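4.2 The August open day

The second part of the study took place at the Brostemau site in August, when Hesex opened its packing hall to visitors for an afternoon. We had first thought of the open day as a pleasant extra, a chance to thank the families and neighbours who had put up with our early trials, and it was Ilona Boros who persuaded us that we ought to be taking notes as well. We are very glad she did, for a good deal of what we now believe about how people take to hand-held grippers comes from those few hours.

Visitors came to the table in pairs and were given 7 minutes each. Barnabás Farkas showed the grip once, slowly, and then handed the tools over and stepped back, which (as anyone who has taught a relative to drive will know) is the hardest part. The task was an ordinary one from the Firkix set: pick up a packaged item and move it between a cardboard tray and the table. We gave no advice on which side to approach from or how far to open the fingers, and people were free to talk to one another as much as they liked. Most of them did — often with great enthusiasm — and those conversations are the source of the remarks discussed in Section 4.3.

We had wondered whether to tidy the table for the occasion. In the end we left the cartons and grocery boxes close around the tray, much as they would stand in a storeroom, and asked visitors to work among them. Figure 3 shows the tools at the tray, with the pads open on either side of a cord or cable in a clear plastic package.
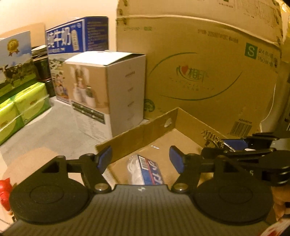 Figure 3. Hand-held gripper with blue pads at the cardboard tray; a second gripper is at the right.

The wrapping gave people more to think about than we had expected. Several told us they had begun by aiming for the middle of a package, as they would with their bare fingers, and had later come to prefer the stiffer end where there was a printed card to hold on to. Children seemed to arrive at this sooner than their parents, though we would not wish to lean on that, as we kept no proper record of ages. Visitors also spoke warmly of working two at a time. One retired bookbinder stayed for a second turn and asked, very sensibly, why the Dhillon grip had not been made for smaller hands, a point we return to in Section 6.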